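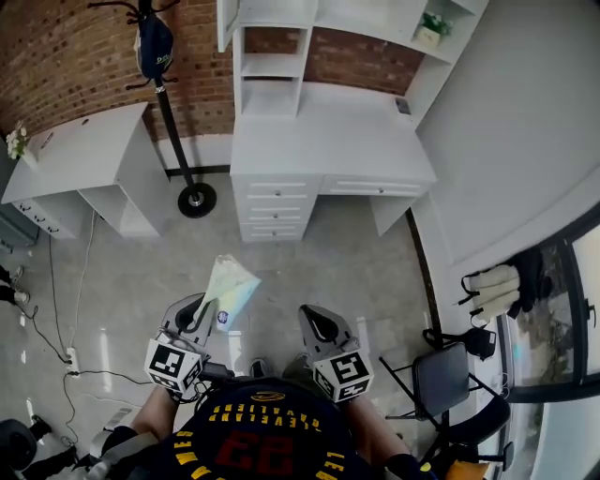

A Cleveland Cavaliers jersey with the number 23, worn on a working day.

Let People Wear What They Want to Work

When I came to Korkulstead to work in the office of Skendari, I received a paper with 16 rules about clothes. I read it two times with a dictionary. I did not know what "business casual" means, and after seven years in this country I am still not sure. My colleagues who were born here are not sure also. They look at what the manager wears and they buy the same thing in a cheaper color.

I want to defend in this essay a simple opinion. If the work does not need a uniform for safety or for cleanliness, the employer should not decide what the shirt looks like. A sports jersey should be as welcome as a shirt with buttons.

The first argument against me is always respect. People say that a customer must feel respected, and I agree with them. But in our office most of us never meet a customer. We speak on the telephone, we write letters, we correct invoices. For the person who waits for a corrected invoice, respect means that the invoice comes on Wednesday as it was promised.

The second argument is money, and here I become a little angry. My first winter I spent 300 dollars on clothes for the office, when I still had no proper bed. Two of these shirts I have never liked, and I wore them for years only to have the price back. A person with a good salary does not notice such an expense. A person who begins at the bottom pays it before the first salary arrives.

There is a third argument which I take more seriously. Some people like the rules because they do not want to think in the morning. My neighbor on Lloyd Street is one of them, and she irons 5 white blouses every weekend with real pleasure. I would not take this from her. She can have her white blouses without any paper from the director.

A sports jersey says something about a person. It can say where he grew up, or which player he admired when he was a boy. In the town of Buseck, where I lived before, the men in the bakery talked with me for the first time when I came in a football shirt. Before this I was for them only a foreigner who buys rye bread. I do not think a gray jacket would have done the same for me.

Of course there must be limits — a shirt with an insult on it is an insult, and dirty clothes are unpleasant for everyone. These two rules can be written on one line. I have proposed this to our office in June, in a polite letter, and I am waiting for the answer.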